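Set-up Guides > Planning and Buying > Bench Arms

Section 2: Working out what to buy before you order

Welcome back, and thank you for not skipping straight to the unpacking section (we know it's tempting!). The Molley arm is a friendly thing to live with once it's going, but it does need a good table, a work surface and a few tools, and these are much nicer to budget for at the start than to discover one at a time. Put the kettle on, find a pencil and have the order sheet beside you.

2.1 Start with the job

1. Write down, in one plain sentence, what you want the arm to do in its first few months. "Push parts across a board to a marked spot" is a good sentence. "General handling" will have you buying half the catalogue.

2. Decide whether the job calls for gripping or only for pushing. Plenty of useful work can be done with a plain rod, and a rod costs a good deal less than a set of fingers, both to buy and to look after.

3. Measure the space you have, including the room you'll want for walking past with a mug in your hand. Sorin Toma in our planning office will check a sketch for you, even a rough one on the back of an envelope.

Note: The arm is sold without any end tool. If your quote has nothing in the "tool" line, it's been left blank, and you'll want to ring us before you sign.

2.2 Table and board

4. Choose a table with a regular grid of holes. The Nistor table is the one we supply, but any firm metal table with a matching hole pattern will do, and you may well have one already.

5. Order the board separately. Allow for a spare if your budget has any give in it at all, as boards do get marked and you'll be glad of it. 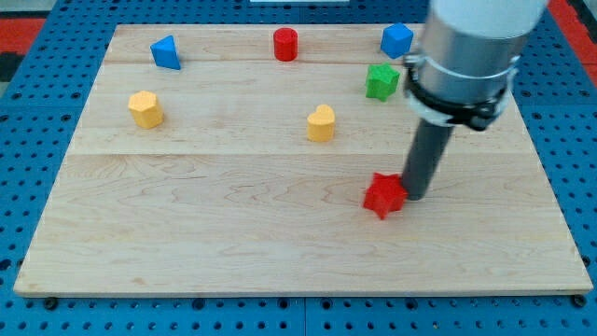

Boards are the item people most often underspend on, and we do understand why, as a piece of wood looks like something you could pick up anywhere for pocket money. What you're paying for is a flat, steady surface that stays put while the arm leans on things. Ask your supplier how it fixes down, and put the fixings on the same order. The maple one here has a bolt at each of the two front corners going into the pegboard, and a good open stretch of bare wood at the front, so there's somewhere for the red star to be pushed to. Leave yourself that same sort of space when you choose a size; a board that only just holds your parts will feel cramped by October.

Caution: Do not fix a board down with clamps that stand up above its surface inside the arm's reach. The arm doesn't know they're there.

6. Pick a set of practice blocks. Our Porkell set comes in mixed shapes and strong colours. Stars and hearts are harder to push straight than cubes, so do include a few if your real parts are awkward shapes.

2.3 Adding it all up

7. Fill in the order sheet. A bench kit with table, board, rod, collar and blocks comes to 3,336 before delivery, with the arm itself quoted separately.

8. Add some 100 for small fixings and bits you'll lose down the back of the bench. Everybody does.

9. Set aside 13 working days between the order and delivery, and don't book your training until Skeltia has confirmed the date in writing.

Note: Schools and small workshops may pay in two parts. Ileana Lungu looks after these accounts and is very happy to talk it through before anything is signed.

10. Keep a copy of the finished sheet with this guide. You'll need the table's hole spacing again in Section 3, when we come to bolting down the base.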